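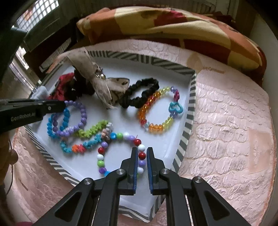 Finding the grasp moment in hand-held gripper recordings

In this tutorial I explain how we find the moment when the fingers close on an object, using only the gripper opening signal and the wrist video. We need this moment for cutting long recordings into short training pieces. I wrote the first version in May for my colleagues at Kullov, and after some questions by mail I decided to put it on our page.

You need a recording with two streams: the video, and the opening of the jaws in millimeters with a timestamp for each value. If your opening is stored in motor ticks or in percent, convert it first. All my thresholds below are in millimeters, and with other units they will give you nonsense without any error message.

Step 1. Put both streams on the same clock

Load the session in Gasero and choose Align. Choose the video as the master stream, and let the opening signal be resampled to the video times. Then check one place by eye: find a frame where the jaws begin to move and compare it with the curve. If they differ by more than 2 frames, write the difference into the offset field and run Align again.

Please do not skip this check. I lost one whole afternoon with a session where the clocks were different by 5 frames, and I was searching for the mistake in my own code.

Step 2. Smooth the opening signal

I use a median filter with a window of 5 samples. A wider window makes a nicer curve, but it moves the short grasps, and small things like bracelets or hair ties are picked up with a very short closing movement.

Step 3. Mark the candidates

A candidate is a place where the opening goes down and then stays flat. In the settings file it looks like this:

window = 5
min_drop_mm = 2
hold_frames = 5

The time of the grasp is the first frame of the flat part. The start of the drop is saved separately as the approach time.

Thin objects are the difficult case. With a string of beads between the pads, the final opening is almost the same as for closed jaws with nothing inside. So the signal alone cannot tell you if something was taken. For this reason we have the next step.

Step 4. Confirm with the video

For each candidate, Liao cuts a small region between the finger tips and compares it before and after the closing. If the region follows the fingers when they go up, the candidate is accepted. When two objects overlap, the mask often covers both of them. Mark such a case as "unclear" and leave the object name empty.

Step 5. Review by hand

Open the list in Clorkden and go through it with the arrow keys. In my last session I had 109 candidates, and 91 of them stayed after the review. Most of the removed ones were small corrections of the fingers before the real grasp.

If you get many double marks, raise hold_frames first and leave min_drop_mm as it is. Changing both at the same time makes it hard to see which one helped.

Questions and corrections are welcome, also about my English.

Bianka Halász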